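Three months on the sorting bench

I've been promising a post about work since January, when we got the first of the handheld grippers, and I kept putting it off because every time I sat down to write it something had changed again. So this is a snapshot, and if you ask me in the fall I'll probably say something different.

For anyone new here: I work at Lougher, which handles returns and mixed lots for a bunch of small online shops. People send back toys, ornaments, kitchen things, craft supplies, you name it. Somebody has to take every single object out of whatever it came in, look at it, decide what it is and put it in the right container. That somebody has been me for five years, along with Gwawr Gronow and Idris Probert and whoever we can borrow before the holidays.

Last year the owners signed up with a company called Fedley to bring in an arm that would do part of the picking. I was not thrilled. I had watched the demo video, where the thing moves the same cardboard cube from left to right with total confidence, and I thought, great, come back when it can deal with a bag of loose Christmas ornaments and a half-open box of cookies.

What I didn't know is that the arm learns from us. You take a gripper that's shaped like the robot's hand, with a handle on your end and two fingers on the other, and you do your normal job with it. Pick up the thing, move the thing, put it down. The recordings go to Fedley, and a while later the arm gets a bit better at the stuff we've shown it. That's the whole arrangement, and I have to say I love it. I really do! I've spent years being good at something that never had a name, and now there's a folder with my sessions in it.

The first week was humbling, though. You'd think picking things up would be easy to do with two fingers. Try it with something that has arms sticking out in every direction, or something that's light and slides away as soon as you touch it. Foam is the sneaky one, because you squeeze and it looks like you've got it and then it pops out sideways. I said a few words on those early recordings that I hope somebody has muted.

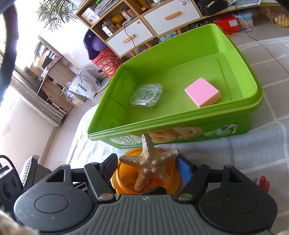

Gwawr figured out the trick before any of us. She slows down right before contact, so slow it looks like she's changed her mind, and then closes the fingers in one smooth go. When Idris and I copied her, the number of drops fell like a stone. Dilwyn Prothero, our contact at Fedley, came over to see what we were doing differently and ended up staying through lunch asking her questions. She's now the person who shows new people how to hold the gripper, with a raise to go with it, and she earned every cent.

The arm itself went live on the second bench in spring. It takes the boring lots, meaning 200 of the same item in the same packaging, and it just keeps going. I used to get those on Friday afternoons and my wrists would ache all weekend. They don't anymore. I've started playing guitar again on Sunday mornings (badly, sorry to my neighbors), and I can open jars without making a face.

What comes to us now is the weird stuff, and the weird stuff is the fun part. Mixed lots, odd shapes, anything soft, anything that has to be checked for cracks. The day goes by faster. It's also more tiring in the head, and I want to be fair about that. A dull lot used to be where you rested. Idris misses it, and he's told the managers so. They've agreed that each of us can still take a plain lot off the arm's pile once a day if we want to, no questions asked. He takes his right after lunch with his headphones on.

We asked about jobs, of course. Emlyn Gough, who runs the floor, put it in writing that none of the 11 of us would be let go over this, and so far that's held. The temp hiring before the holidays is the open question. I used to be one of those temps, so I think about that a lot, and I don't have a cheerful answer for it.

Next up is a second arm, coming over from the Valholm site, and we've been asked to pick which objects it should practice on. My list has 23 things on it already. Anything with tassels is going straight to the top, and Gwawr wants to add wind chimes, which I think is just mean.

If your workplace is doing something similar, leave a comment. I'm especially curious how long your recording sessions are. Ours are down to half an hour with a break in between, and my shoulder would still like them a little shorter.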